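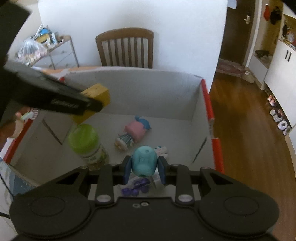
4. Setting the storage timer

The Toltdale dehumidifier can be left running in a closet, garage, or storage room. Set the timer before you leave it alone for the first time.

1. Place the unit on a level floor with the grille facing into the room. Keep boxes and bins at least 5 inches from the grille.
2. Slide the water tank in until it clicks.
3. Plug the cord directly into a wall outlet.
4. Hold TIMER for two seconds. The hours flash.
5. Press + or – to choose the run time, up to 99 hours.
6. Press TIMER again to save.

Note: The fan keeps turning for 2 minutes after the timer ends. Wait for it to stop before you move the unit.

Note: If the tank fills, the unit shuts off and the timer pauses. Empty the tank and put it back. The count picks up where it stopped.

CAUTION: Do not use an extension cord or power strip.

CAUTION: Do not tip the unit with water in the tank. If it has been on its side, stand it upright overnight before plugging it in.

To cancel the timer, hold TIMER and – together until the display shows two dashes. For continuous drainage with a hose, go to section 5.

© Plinov Home Products. Contact customer support | Back to top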